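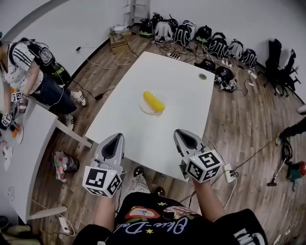
17 May 2021

Worked on the play-food sets for the Kuster order. Table one has the small round white plate, banana only. The fruit from Suvari is glossier than the April lot and slides more on the plates. Not a fault, but write it on the sheet so we don't mix the two lots.

Weighed the boxed set again: 600 g with the insert, 10 g over the label. Either the label changes or the insert gets thinner. I'd change the label.

Plates: keep the small round ones. The larger Ríos plate needs a bigger box and pushes freight up. Asked Cikska for a price on 800 of the small size, no reply yet.

To do:

- wipe both white tables before the next batch
- sort the spare pieces by color – bags, not boxes
- get the power strips off the floor, at least the one by the table
- check the stock count, last entry says 1,654 pieces and I don't trust it

Banana stays in the set for now. The orange piece still needs a decision on size, it looked fine on its plate but sits high in the insert. Try the deeper tray next.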